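Cleaning Up the Upstairs Coffee Corner
Student project report, Workplace Organization
Written by Kha Nghiêm, with Đức Đào, Cúc Phí and Thảo Doãn

Our group got the topic "shared spaces" and for a while we had no idea what to do with it. Cúc wanted the library, I wanted the bike room, and then Thảo pointed out that we were having the whole argument while hunting for a clean spoon. So we picked the upper floor at Lenon, where the four of us do our project hours, and in particular the spot where everybody makes drinks and then walks off with them to a desk. It's a pretty building (arched ceiling, wood floors, black railings everywhere) and a messy one!

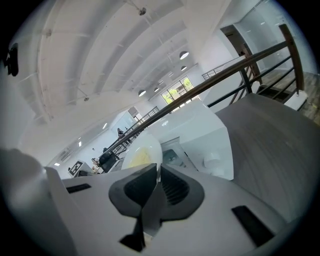
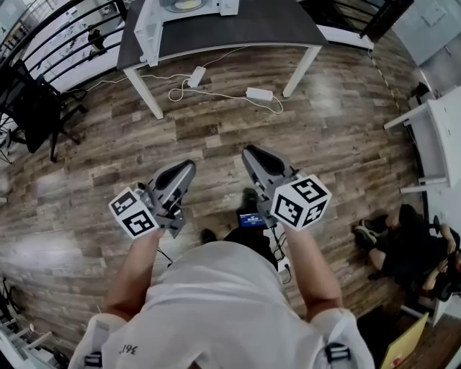
Before we touched anything we spent the first part of June just watching. We took turns, mostly in the late morning and again at 4, and wrote down every time somebody used the corner and what they left behind. We ended up with 469 entries in the notebook, and I typed up every single one of them, so please be nice to me about the spelling in the appendix.

What did people leave? Bowls, mostly. We had expected cups to win by a mile, but cups get carried away and reused all day, and a bowl gets used once at breakfast and then sits. Spoons were second. After that came sugar packets, wet napkins and a lot of lids that didn't belong to anything. Đức tried to match the lids to containers one afternoon and gave up after an hour, and that's how we got our first rule: no container, no lid, it goes in the bin.

The second thing we looked at was walking. Brenda Sosa, our supervisor, told us to follow the object and see where it has to travel, so we did that with a dirty bowl. From the counter to the sink is a longer trip than you'd think, and you have to go past the stairs with your hands full. Đức paced it out at normal speed and then again carrying a tray, and the tray version was so annoying that he put two exclamation points in the notebook. Of course people put the bowl down on the nearest flat thing.

So our plan had a few parts. We asked for a gray dish tub on a low shelf right beside the drinks, so a used bowl only has to move an arm's length. Whoever has the morning turn carries the tub to the sink once, around the outside of the stairs. We also moved the spoons into one tall jar instead of the drawer, where they kept sliding under the tea boxes. Cúc made labels with a label printer from Atex and got a little carried away (there is a label on the label printer).

The desks were their own problem. People like to stand at them and work with both hands, and then there's nowhere for a drink to go except next to their elbow or down on the floor by their shoes. We tried a small side table between every two desks. Half the people loved it and the other half piled paper on it by lunchtime. Thảo thinks the tables were too big and that something just wide enough for a mug would have worked better. I think she's right but we ran out of time to test it.

We ran the new setup for 10 working days and kept the notebook going the same way as before. The number of bowls left on the counter dropped a lot in the first few days, then crept up a bit when the tub was full and no one had emptied it. That was a weak spot in our plan and we should have seen it coming. On the days when Cúc had the morning turn it was emptied on time and the counter stayed clear, and on the days when I had it, well, the notebook is in the appendix.

Costs were low. We already had the jar and the shelf, the tub was a donation from Oda's lunch counter, and we gave back the side tables at the end. The only real argument was over the cleaning spray. Đức is loyal to one that smells like oranges and Thảo says it gives her a headache, so we bought the unscented kind and now he brings his own.

If another group picks this up, I'd start with the tub and get a second one to swap in when the first is full. I'd also talk to the early people before drawing up any kind of schedule, as they're the ones with the bowls and we only met most of them in the last week. Brenda has the floor sketch and the spare labels, and the notebook stays on the shelf next to the spoon jar until the end of the term.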